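Chapter 4
What the Winder Does All Day

I bought my first automatic watch without knowing that it would stop. I wore it through the week, took it off on Friday night, and by Sunday afternoon it was sitting on my dresser showing a time that had nothing to do with anything. I thought I'd broken it! I drove it back to the shop, where the person behind the counter picked it up, gave it a gentle swirl and handed it back to me, ticking. I have been a little embarrassed about it ever since, and I've also been hooked.

So this chapter is about winding: where the power in a mechanical watch comes from, where it gets stored, and how it leaks away. If you did the exercises in Chapter 3 you already have a movement out of its case and on the mat, and you'll want it again here. Keep your finger cots on, please. I can always tell who skipped that paragraph.

4.1 Before you start

You'll need your practice movement (I'm going to assume it's the Ntuli hand-wound one that comes with the course kit, but any simple three-hander will do), a screwdriver that fits the crown wheel screw, a loupe, pegwood, and somewhere to put small parts. Set everything out before you open anything. I lay my bench out the same way every time, left to right in the order I'll reach for things, and it saves me a lot of muttering.

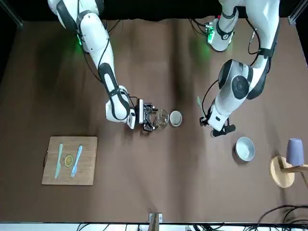 4.2 The mainspring and the barrel

All the power in your watch sits in one long ribbon of metal, coiled up inside a little drum called the barrel. You turn the crown, the crown turns a set of wheels, and those wheels turn the arbor in the middle of the barrel. The spring wraps itself tighter and tighter around the arbor. Then it wants to unwrap, and the only way it can do that is by pushing the barrel around, very slowly, against the rest of the train.

I find it helps to do this by hand once with a spring that's already out of its barrel (your kit has a spare in the paper envelope). Hold it flat and see what shape it takes. Most modern ones relax into a sort of lazy S, with the outer part curling the opposite way from the inner part. That reverse curve is there on purpose. It evens out the push, so the watch gets something closer to the same force at the end of the day as it got in the morning.

Don't try to wind the spring into the barrel with your fingers. People do it, and I did it for a while, and you can end up with a spring that's slightly coned and rubs on the lid. Use a mainspring winder of the right size. The Stirar set in the workshop drawer covers everything in this book.

4.3 The click

With the barrel bridge in front of you, find the small pawl that rests against the teeth of the ratchet wheel. That's the click, and it makes the sound you hear when you wind. It lets the wheel go one way and stops it from going back.
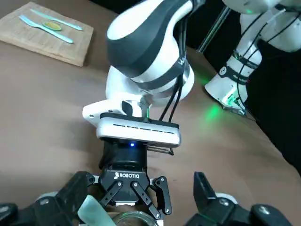
If you lift the click out of the way on a fully wound watch, the whole spring lets go at once, and the wheels in its path can be damaged. So you always let the power down first. Hold the crown firmly between thumb and finger, ease the click back with a piece of pegwood, and let the crown slip backward through your grip a little at a time. It feels strange the first few times, like holding a dog on a leash. Take as long as you want.

4.4 Automatics

An automatic has everything we've just looked at plus a swinging weight, the rotor, that winds the spring as you move your arm. The spring's outer end isn't hooked to the barrel wall this time. It has a stiff extra piece called a bridle that grips the wall and slides when the spring is full, so you can't overwind it by walking too much (I used to worry about this on hikes).

Our worked example for the rest of the chapter is the Nodent automatic, in the old Ginance case with the screw back. Get the case open, take off the rotor, and put it somewhere you won't lean on it. We'll begin with the reversing wheels.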